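# About Dritia

Dritia records people doing everyday jobs by hand, so that robots can learn the same jobs from the recordings. Aleksandra Lis started the company after several years of programming arms for packing lines, where every change of product meant another week of code.

Our operators hold a gripper in each hand and do the task themselves. The grippers have the same kind of fingers the robot will use. Marker cubes on them let us work out where each hand went. 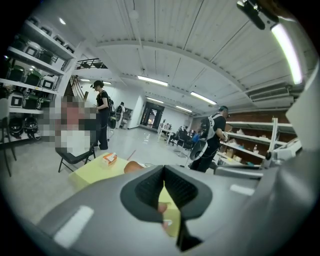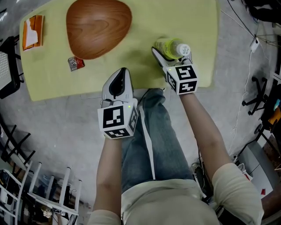
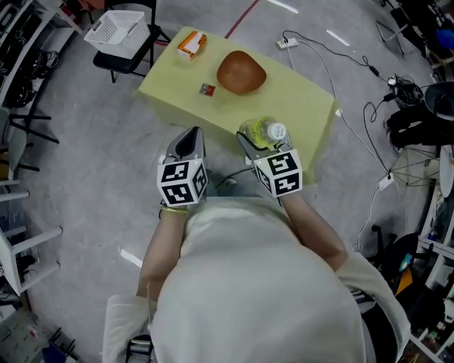
*At work in our recording room. Second and third pictures: a bottle held in the right-hand gripper.*

## What we record

Most of our sessions are tabletop work: picking up, turning, sorting, putting back. A task is usually recorded 300 times, with the objects moved between takes. Takes are short, and an operator stops after 90 minutes for a break. In February we delivered a set of 2,127 takes to Javby, our largest so far.

Failed grasps are kept and labeled. Customers can leave them out if they want, but most ask for them.

We also do remote control sessions. In those the operator drives a robot arm from a second station and feels nothing through the handles, so the work goes slower. We suggest it for tasks where the robot's own reach matters, such as low shelves and deep bins.

## Who we work with

Javby builds kitchen and pantry robots. Dudek runs a parts warehouse and came to us with bin picking. With Iltov we share a file format and a set of test tasks, and either company can read the other's recordings.

## Working here

New operators train for 10 days before their takes count. You don't need a technical background. Steady hands help, and so does patience with doing the same thing many times. Openings are listed on the Jobs page. Aleksandra reads the applications herself and answers all of them.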